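December, morning, started just after 8

Floor day. The new coat on the workshop floor has had its curing time and I wanted to get everything that had been pushed out into the corridor back where it belongs before the Purba delivery. Obsa Kassa was in until lunch and took the heavy end of most things.

Floor first. Went over it with the dry mop, then the vacuum with the hard floor head, then a damp mop with plain water. No cleaner for the first month, per the sheet that came with the Darnix coating. Two dull patches near the door where the roller must have run thin. They don't feel rough. I've marked them with pencil on the skirting and will look again in January before deciding on a touch-up. The coating shows every shoe mark, so we need a mat at the door. Old mat is finished, the rubber has gone to crumbs underneath.

Shelving next. The white metal unit went back against the brick wall, same place as before. We had it a hand's width off the wall last year and things kept dropping down the back, so it's closer now. Checked level along the front at both ends and in the middle. The right-hand end was low, packed it with a steel shim. Lifted and reseated two of the shelves in the uprights because the clips were only half home. Worth checking those whenever something heavy comes off. Length across the front is 245 cm, writing it down so I stop measuring it.

Loading order was mostly by whoever was carrying what, and it shows. What we've ended up with:

- Top: kettle at the left end, cables and bags toward the center.
- Second: a cup, boxes, the light-blue bunny containers, the woven basket.
- Third: the flower pots, green tray, small gadgets, the white appliance box.
- Bottom: bottles, cups and all the small containers.

The bottom shelf is the one that bothers me. It took Obsa ten minutes to load and it will take somebody an afternoon to sort. Anything in there without a lid or a label should go. I'd also like the kettle lower down, it's awkward to reach up there, but that needs a free space near a socket and right now we don't have one.

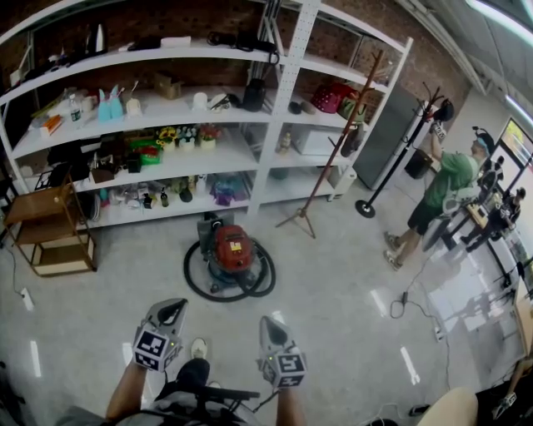 *Shelving back on the brick wall, red and gray vacuum still out on the floor.*

The coat rack is in front of the shelves for now. It used to live by the door, where the sleeves caught on the handle. I don't love it in front of the third shelf either. Option is to swap it with the black floor stand, which has a wide enough base that it could stand further out. Tried that on paper only. The gray metal cabinet stays where it is, it took both of us to walk it in and I'm not doing it again this month. Trash can beside the cabinet is fine.

Small wooden shelf unit went over to the left. Two tiers, not much use for tools, could take the paper towels and gloves. Obsa thinks it should go to Demcombe with the spare chairs when their van comes. I said wait until the bottom shelf is sorted, we may want it.

Power. The white strip is on the floor by the wooden unit and I want it off the floor, up on the wall at bench height, before we do any wet work in there again. Thin black cable up the left side needs clips. I have a bag of the Estura ones somewhere, bought for the corridor and never opened. If they don't hold on the painted part, use screws. Not into the brick faces, go for the joints.

Vacuum: picked up a lot less on the second pass, so I'm happy the dust from sanding is mostly gone. Filter came out gray all over and I knocked it out in the yard. It will want a new one soon – the pleats are starting to split at the top seam. Coil the hose around the base when you put it away, please, it was hung on a nail before and went flat at the bend.

Costs, so I have them in one place: 58 for mop heads, shims and felt pads. Coating was on the other order.

Felt pads are on the coat rack feet and the wooden unit. Not on the shelving, it doesn't move. Whoever brings in the stools, put pads on them first. The pack is in the drawer under the window, roughly half left.

Left over:

- mat for the door, rubber-backed, check it's safe on the coating
- power strip up on the wall, cable clipped
- bottom shelf sorted, labels on what stays
- vacuum filter
- try coat rack and floor stand swapped
- recheck shelf level after a couple of weeks with the load on

Purba rang at half past eleven to say the delivery is moved to the afternoon. Stopped for lunch then. Obsa has the spare key until the end of the month.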